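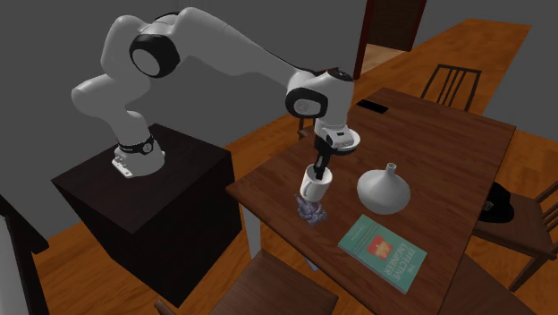
I've been trying to learn to play the accordion for going on a year now, and I figured it was time I wrote something down, if only so my sister stops asking me for updates. I practice in the dining room, because it's the only room in the apartment that doesn't share a wall with the neighbor who works nights. That means I practice at the table. A brown wooden dining table turns out to be a pretty good place for an accordion (you can rest the bottom of the case on it while you wrestle with the straps), and mine has the scratches to prove it. I've put a folded towel down now. Should have done that in March.

So, the accordion. It's a Rothe, which I'd never heard of, and I bought it from a little music shop called Cendeo that's two bus rides away from me. They had it in the window with a tag that said 274 dollars and "bellows good." I know now that you're supposed to bring along someone who plays, or at least hold the thing up to your ear and listen for leaks. I did none of that. I pulled it open, it made an enormous honk, the man behind the counter laughed, and I got my wallet out. I carried it home on two buses on my lap like a very heavy baby.

Anyway, the bellows really are good! The keys are another story. The F above middle C sticks whenever the weather's damp, and one of the reeds up high has a buzz to it, like a fly in a jar. I kind of like the buzz. I've gotten so used to it that when I played a nicer instrument at the shop last month I thought something was missing.

If you've never looked at one closely, the right hand gets a piano keyboard and the left hand gets a wall of little buttons you can't see while you're playing. Mine has 118 of them that work and two that don't, and yes, I sat down one rainy Sunday and pressed every single one with a pencil and paper next to me. Most of them I may never touch. You can get through a shocking number of songs with three buttons, C and F and G, which sit right next to each other. The C has a tiny dent in it so your finger can find home. I love that dent. When I get lost, and I get lost all the time, I stop and feel around for it and start the line over.

I took piano as a kid, for four years, and I thought that would give me a big head start. It gave me the right hand and nothing else. The piano doesn't care if you're breathing. The accordion wants you to decide, before you start a phrase, which way you're going to be pulling, and then to turn around at a spot where nobody will hear it. My first teacher (a website, let's be fair) called this "bellows control" and gave it one paragraph. It needed a whole book. For the first couple of months I kept running out of air in the middle of the word "darling," if you can imagine that, with my left arm stuck straight out like I was signaling a turn on a bicycle.

What finally helped was marking the sheet music. I draw a little arrow out and a little arrow in, in red pencil, over every line. It looks childish and I don't care. Once I did that with the waltz I'd been fighting since spring, I had it sounding like a waltz within the week.

The waltz is one I want to tell you about. It's in a spiral-bound book called Lultik, which came free with the accordion, stuffed in the pocket of the case. Half the pages have coffee on them. There's no composer listed for most of the tunes, just titles and now and then a note in the margin from whoever owned it before me. On page 22 somebody wrote "SLOWER!!" and underlined it so hard the pencil went through. I think about that person a lot. Was it a teacher? Was it a husband in the next room? Whoever it was, they were right, I play it way too fast, and then the second half comes along with all those skips and I pay for it.

I've also started going to the Stavach, the Thursday night thing in the back of the bakery. It's a slow session, meaning everyone plays together at a speed a beginner can hang on to, more or less. There are fiddles mostly, a couple of guitars, one very quiet flute. The first night I went I sat with the straps on and didn't play a note for the whole evening, just moved my fingers over the keys. The second time I played the chords, softly. By the fourth I'd forgotten to be scared for an entire tune, and then I remembered and hit a wrong bass button so loud that a fiddle player turned all the way around in her chair. She was smiling, though. I went home and ate the cinnamon roll I'd bought to console myself in advance.

A few things for anyone thinking of starting: get straps that fit, since the ones that came on mine were made for somebody with a much bigger back and my shoulders ached until I swapped them. Sit on a chair without arms. Keep the thing latched and standing on its feet when you aren't playing it, and don't leave it in a hot car, not even for groceries. And cut your right-hand nails, they click on the keys and it'll drive you up the wall on recordings.

Next up I want to learn the polka at the back of the book, the one with no coffee on it. I'm guessing that means the last owner never got that far either. I've got my red pencil sharpened and I've done the arrows for the first eight bars. The sticky F shows up in five of them, so I may be taking the Rothe back to Cendeo for a look before the damp weather comes around again.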